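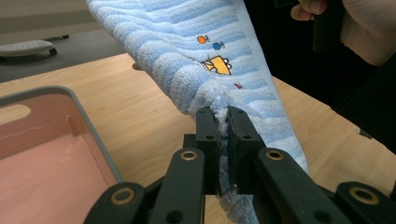
Entered by: Jhosep Carhuamaca
Read by: Carter Caron
Notebook: Lutholm hand gripper, review unit – February

Cloth tests, continued from the previous page. Start 9:40.

Today only the blue terry towel, the one with the fish. I hold the gripper, Carter holds the other end of the towel up and pulls slowly. The question is if the standard finger pads keep an edge of thick loop fabric under tension. The flyer from Lutholm says "all household textiles", and I want to know this before we answer to Inskip.

44 pulls with the towel edge flat between the pads. It slipped in three. 87 pulls with the edge grabbed as it comes, bunched or rolled. It slipped in 19, mostly when a thick roll was sitting on top of the pads and only few loops were inside. So the force is enough, but the depth of the grasp is not controlled. I must push the fingers lower before I close.

The loops come out from the gap between the pads. I found no pulled thread after the session, also not at the embroidery, but we never pinched directly on it. To do.

Pads are marked good for 1000 cycles before change. I can not confirm this, our counter was reset after the battery change. Carter will ask Doner, who sells the kit, if spare pads are included in the price or extra. The offer is not clear on this point.

My hand was tired after the second series – the trigger is stiff in the last part of the travel. The Eslow unit was softer there, but it had worse hold on cotton.

Next: same towel with the softer pads, then the thin dish cloth.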